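Filed under: Games Room > Tables & Covers > Set-up Guides
38 shares | 4 comments

Vosum Felt-Top Table — Section 4: Snacks at the Table

Good news first: you can eat at this table! A felt top takes a little more care than bare wood, but snack breaks are half the fun of a long evening, so let's get yours set up well.

4.1 Before you open anything

1. Brush the felt with the soft Trasten brush, always in one direction.
2. Move cards, tiles and score sheets to a side shelf.
3. Keep snacks in their bags or wrappers until someone wants one. A closed bag can sit straight on the felt quite happily.

Note: Drinks belong on a side table, never on the felt.

4.2 Passing food across

Hand things over; don't slide them. Sliding drags crumbs and grease into the pile, and a palm held out, facing up, makes a lovely big target — even for round, crumbly things.

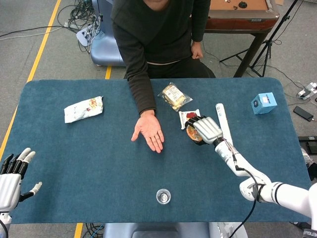
4. Hold the food low over the table as you pass it, and let go once it is resting in the other person's hand.
5. Put empty wrappers in one spot near a corner, then bin them at the end of the round.

CAUTION: Icing, jam and melted chocolate stain quickly. Lift off what you can with a spoon, then dab with a barely damp cloth. Do not rub.

4.3 Clearing up

6. Shake a clean tea towel over the bin, then use it to gather the larger crumbs.
7. Brush again, working from the middle out to the rounded corners (crumbs love it there).
8. Leave the felt uncovered overnight if you have dabbed it, and put the Plorkent cover back on once it feels fully dry.

Section 5 deals with replacing the felt.

Last updated 23/05/2018 | Viewed 1,324 times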